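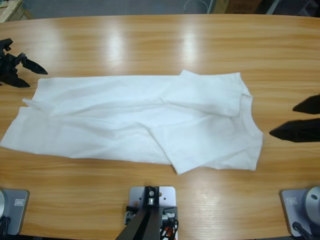 Section 4: Setting up your first poster file

Read this section before you open Trolular for the first time. If you have already opened it, made something with nine typefaces in it and sent it to a friend, read the section anyway.

These steps assume you are making a poster for print. Settings for screens and social posts are in Section 5, and the two do not mix well.

4.1 Before you begin

You will need:

Trolular, installed and signed in
The Jundine colour library (free with your licence, downloaded separately for reasons lost to time)
The final wording of your poster, checked by someone who didn't write it
Your printer's size and bleed requirements, in writing

Note: "Final" wording means the wording with the date, the venue and the price in it. Laying out a poster around the words "date tbc" is a fine way to spend an afternoon twice.

4.2 Creating the document

1. Choose File, then New, then Print. The Social option sits directly above Print and looks almost identical. We have asked for it to be moved.

2. Pick a page size from the list. For anything unusual, choose Custom and type the width and height in millimetres. Trolular will accept inches, but it rounds them in a way that printers find upsetting.

3. Set the bleed. Most printers want 3 mm on every side, some want 5. Yours will have told you, probably in an attachment.

4. Leave Resolution on Print Standard. Raising it makes the file enormous and the poster no better.

5. Click Create. A blank page appears with a red line around the outside (the bleed) and a blue one inside it (the safe area). Keep all your text within the blue line. Background colours and pictures should run right out to the red.

Caution: A background that stops at the page edge will look perfect on your screen and arrive with a thin white sliver down one side. Which side is up to the guillotine.

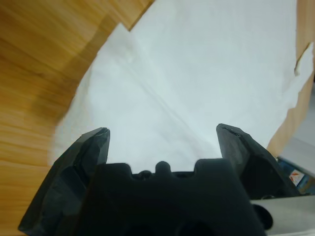 While the page is still empty, save it. Trolular keeps a recovery copy every few minutes, but only once the document has a name, and "Untitled" doesn't qualify. Give it a name you will recognise in November. "Poster_new_FINAL_2" has been taken by everyone.

4.3 Loading your colours

1. Open the Colour panel and choose Import Library.

2. Find the Jundine file you downloaded and select it. The library holds 3177 colours, so the panel may go blank for a moment while it thinks about them.

3. Drag the colours you want into the Project Palette. You can add as many as you like. Try stopping at 4.

4. Switch on Print Preview. Bright greens and oranges will go noticeably flatter. This is the preview being truthful, and complaining to the printer later won't bring them back.

Note: Black text should be set to Plain Black, the first swatch in the palette. Rich Black is made from all the inks at once and is meant for large areas. Used on small text, it can give each letter a faint coloured ghost.

4.4 Placing text and pictures

1. Select the Text tool and draw a box. Paste your wording in with Paste Without Style, or you will also import whatever your word processor was up to.

2. Choose a typeface for the headline and another for everything else. That makes 2. Trolular shows a small amber triangle when you reach the fifth. It can be switched off in Preferences, though the poster will still have five typefaces.

3. To add a picture, choose Place and select the file. Drag from a corner to resize it. Dragging from a side will stretch it, and everyone in it.

4. Check the Quality dot beside each picture. Green is fine, amber will pass on a poster seen from across the street, and red means it was saved from a website and you know it.

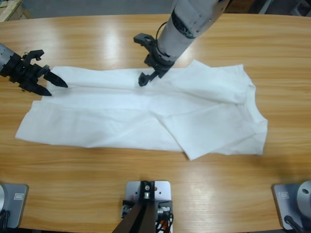

4.5 Sending a test page

1. Choose File, then Proof, then Single Page.

2. Print it on whatever printer you have, at reduced size if necessary. Pin it to a wall, walk to the far side of the room and read it. Anything you can't read from there should be bigger or should go.

3. If the proof is fine, choose Export and select the Trusbridge preset. It embeds your typefaces and adds crop marks. If your printer asks for something else, use what they ask for.

4. Open the exported file and look at it before sending. Trolular exports files of up to 4000 MB without a murmur. Most email systems are less relaxed, so use the Fehr upload link in the Share menu for anything large.

Caution: Exporting flattens all text, and a spelling mistake can't be corrected in the exported copy. Go back to the original document, fix it there, and export again.

If the export stops partway, see Section 9, Error Messages.

Section last revised September 14, 2025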